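**Wrist cam: mount on the palm or further back? (simulation, parallel gripper)**

**pinhole_pete**

Posting this under Grippers because the camera question depends on the gripper. I'm comparing two parallel grippers in simulation before we commit to buying one. One is modeled on the Zestau unit, the other is the Maihi. Same arm model, same controller, same object set. The only things I change are the gripper and where the wrist camera sits.

I ran 2,000 grasp attempts with the Zestau model and the camera close in behind the palm. Of those, 817 ended in a lift that held. That is lower than I wanted. When I go through the failures, most of them happen in the last bit of the approach. My guess is that the palm takes up too much of the bottom of the view and the policy loses the object before the fingers close.

Wrist views from one of the test rooms, fingers open in all of them: 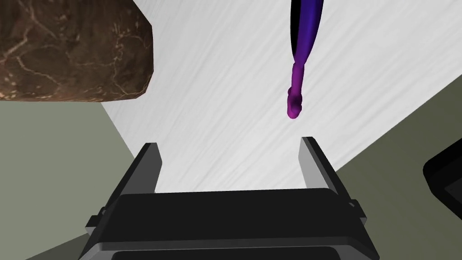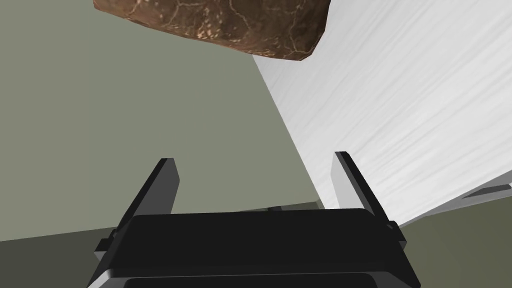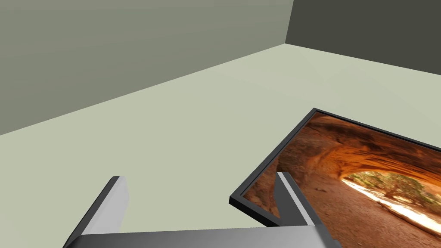
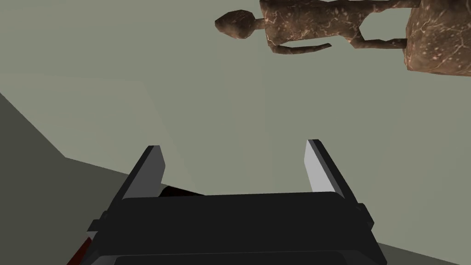
**olive_drab_7**

The palm isn't your problem. I had a wrist camera that saw more of the palm than that and it still grasped fine. A fixed block at the bottom of the image is the easiest thing in the world for a network to ignore. I would look at the camera pitch first. If the camera is tilted too far forward, the space between the fingertips ends up low in the image and you have almost no pixels on the object when it counts.

What is your field of view set to?

**pinhole_pete**

Whatever came with the Radmont scene file. I haven't touched it.

**olive_drab_7**

Then touch it. That file ships with a narrow lens. Widen it, leave the mount where it is, and run the same seeds again.

**cablechain**

I disagree with olive on this. The network can ignore the palm, sure, but it can't see through it. If the object is low and close, it goes behind the housing and no lens fixes that. We moved our camera back and up on a small bracket — printed, nothing fancy — and the late failures dropped a lot. The downside is that the bracket hits things. We clipped the side of a bin twice in the first week.

Also, please don't compare two grippers with one camera mount. The Maihi has a shorter palm, so the same offset gives you a different view. You would be measuring the mount and calling it the gripper.

**pinhole_pete**

Fair point on the mount. I set the offset from the flange, so yes, the view changes between the two. I could set it from the fingertips for both.

**cablechain**

Do that. And log where the object is in the image at the moment you send the close command. You can answer your own question from that log.

**greasefitting**

Has anyone here run the Zestau on real hardware? I did, from December until a few weeks ago, and the simulated model closes too fast. Ours had a noticeable lag between the command and the fingers moving. If your controller assumes it closes right away, you can tune the camera all you like and the real one will still nudge things off the table.

**olive_drab_7**

Which controller? Mine had no lag worth mentioning, but I was driving it directly and not through the arm's tool port.

**greasefitting**

Through the tool port, on the Grostmont controller. That could be the difference. I never tried it the other way.

**olive_drab_7**

I would bet on the port. Try it direct before you blame the gripper.

**pinhole_pete**

OK, update from Fri 13 April. I set the camera offset from the fingertips for both grippers and widened the lens, then ran 3,000 attempts with the Zestau model. 1,733 held. So it's better, but I changed two things at once and I can't say which one did it. I know, I know.

From the log, the object is out of view at the close command in a good share of the failures that are left. That goes cablechain's way. But the runs where I can still see it and it fails anyway look like bad finger alignment, and a new bracket won't help with those.

Next I'll put the old lens back and keep the new offset. Maihi after that.

**cablechain**

Keep the same seeds or it won't mean much.

**pinhole_pete**

Same seeds. I'm also adding a delay on the close command for greasefitting's lag. If anyone has a measured number for the tool port, please post it and I'll use that.

**greasefitting**

I have logs on the old machine. Will dig them out over the weekend.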